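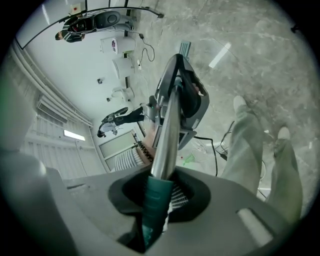
Par la rédaction du magazine Kisenitz – 6 avril 2024
Temps de lecture : 7 minutes

Longtemps tenue pour une affaire privée, la réparation des vêtements et des chaussures est devenue un objet de politique publique. Depuis l'instauration d'un soutien financier à la remise en état des articles textiles, les collectivités se sont saisies du sujet avec des moyens très inégaux. La communauté de communes de Gremska, qui réunit un bourg-centre et plusieurs villages de plateau, figure parmi celles qui ont choisi d'y consacrer une ligne budgétaire propre. Le dispositif, ouvert en février, permet d'en observer les premiers effets.

Le territoire comptait encore, à la génération précédente, des cordonniers et des retoucheuses dans chacun de ses bourgs. La fermeture de la filature Rusnák a entraîné celle des merceries, puis des ateliers de couture qui travaillaient pour elles. Le savoir-faire n'a pas disparu pour autant : il s'est replié dans les foyers, sans enseigne ni tarif affiché, et s'est peu transmis aux plus jeunes.

L'étude préalable commandée par la collectivité a interrogé 657 ménages. Ses conclusions ont surpris les services. Le prix d'une réparation, que l'on supposait être l'obstacle principal, n'arrive qu'en troisième position. Les personnes interrogées déclarent d'abord ignorer à qui s'adresser, ensuite ne pas savoir si l'article mérite d'être réparé. Une fermeture à glissière hors d'usage suffit souvent à condamner un manteau dont l'étoffe reste saine, et une semelle décollée conduit à l'achat d'une paire neuve.

Le dispositif retenu repose donc sur l'orientation autant que sur l'aide financière. Un guichet, installé dans l'ancienne halle aux grains, examine les articles et délivre un avis écrit. Lorsque la réparation est jugée possible, le demandeur reçoit un bon valable chez l'un des artisans conventionnés. La prise en charge peut atteindre jusqu'à 70 % du montant de la facture pour les foyers dont les ressources le justifient. Les travaux de pure convenance, tels que l'ourlet d'un pantalon neuf, en sont exclus, ce qui a suscité quelques réclamations.

Les artisans, pour leur part, ont accueilli la mesure avec intérêt et une certaine réserve. La convention leur impose un devis normalisé et une garantie de trois mois sur la couture. Les plus anciens font valoir que la tenue d'un fil dépend largement de l'étoffe qui le reçoit, et que les mailles mélangées vendues aujourd'hui se prêtent mal à la reprise. Le règlement a été amendé en conséquence : la garantie ne s'applique plus aux tricots dont la composition n'est pas connue.

La coopérative Ridlow, qui assure la formation, a ouvert deux parcours. Le premier, court, s'adresse aux habitants désireux d'apprendre les gestes élémentaires – poser un bouton à tige, renforcer un coude, reprendre une couture ouverte. Le second prépare en neuf mois à l'exercice du métier de retoucheur. Les candidatures au parcours long ont dépassé les places offertes, et la coopérative étudie la location d'un second local à proximité de la gare.

La question de l'équilibre économique demeure entière. Une retouche demande un temps de travail difficilement compressible, alors que le prix des vêtements neufs a fortement baissé dans les rayons d'entrée de gamme. Aucun soutien local ne saurait corriger à lui seul cet écart. La collectivité a fixé pour la première année un objectif de 1 000 bons, qu'elle qualifie elle-même de prudent, et réserve son jugement sur la reconduction de l'aide à l'examen des comptes.

D'autres effets, moins aisément mesurables, retiennent l'attention des services. Les conseillères du guichet rapportent que de nombreux visiteurs repartent sans bon, mais avec des indications d'entretien : température de lavage, séchage à plat, cirage des cuirs avant l'hiver. Plusieurs écoles du plateau ont demandé à accueillir des séances de couture sur le temps périscolaire. Le calendrier de ces interventions sera arrêté avant l'été, de même que la liste des communes appelées à recevoir la permanence itinérante du guichet.

Le guichet est ouvert sans rendez-vous le matin. Les articles doivent être présentés propres, accompagnés d'un justificatif de domicile.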